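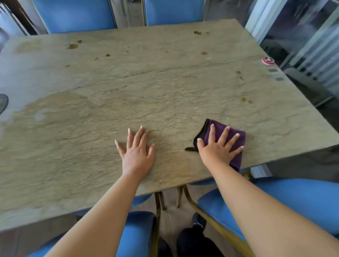 Hands resting on the stone-patterned table, folded purple cloth under the right hand, brown spots across the far side.

Nanora table-clearing project, progress report to Skedex
06/02/2021
From: Kumiko Hosoda

Hello all,

I'll start with the bad bit, as you've had the short version by email already and I'd like you to have the long one. The arm had a fault during wiping and we've stopped running it on any table with people near. No one was hurt. One chair got shoved over and the wrist joint needs looking at.

So, what happened. We were on run 11 of the new set, and the robot had done the near half of the table perfectly well. It then got to a long thin vein in the stone pattern and decided it was a smear. It wiped it, looked, saw it was still there, and wiped again, harder. That's what we'd told it to do with stubborn marks, so I can't really blame it! The trouble is that the push limit was meant to top out and hold, and the limit had been reset when we loaded the August settings back in. It kept adding force with every pass until the cloth skidded, the arm shot past the table edge and caught the back of a chair. I hit the stop button. The arm did stop straight away, so that part works as it should.

I went through the logs that evening with a large pot of tea. Two separate things had gone wrong, and either one alone would have been a nuisance and no more:

The mark finder can't tell a pattern from a spill. On the plain white tops at Zitport it never had to. Put it on a veined top with real brown spots on it and it flags both.

The push limit lives in a file that gets overwritten when you go back to older settings. It gave no warning. I've since moved it onto the arm controller itself, where a settings file can't touch it, and I've added a check at start-up that refuses to run if the number is missing.

For the first problem we've gone back to doing it by hand, which is slower but much more useful. We make up a table with a mix of spots, some dark, some faint and some down to little specks, and then a person wipes it the way they'd do it at home -- one hand to steady, the other flat on the cloth. People don't scrub at veins. They give a mark one go, see that it doesn't shift and move on, and that's the habit I want the robot to pick up. We have 300 of these hand-wiped runs recorded and I'd like 700 before we train again.

The chairs are staying in for the recordings, by the way. I did think about clearing them out, but the tables at Nygård will have chairs tucked round them all day long and the robot needs to cope.

Money and time: the wrist inspection comes out of the repairs line, and there's enough in it. The delay is 6 weeks. I did look for ways to trim that and didn't like any of them, so the Nygård trial moves back by the same amount. I've told them and they were very decent about it.

What I need from you is a yes to the new trial date, and someone at your end to read the revised safety sheet (attached, two pages, mostly tables). Until it's signed off the arm stays powered down except for bench tests with the guard on.

I'm a bit cross with myself about the settings file, I'll admit -- I wrote that loader. Give me a ring if you'd rather talk it over than read my handwriting on the fault form.

Best,
Kumiko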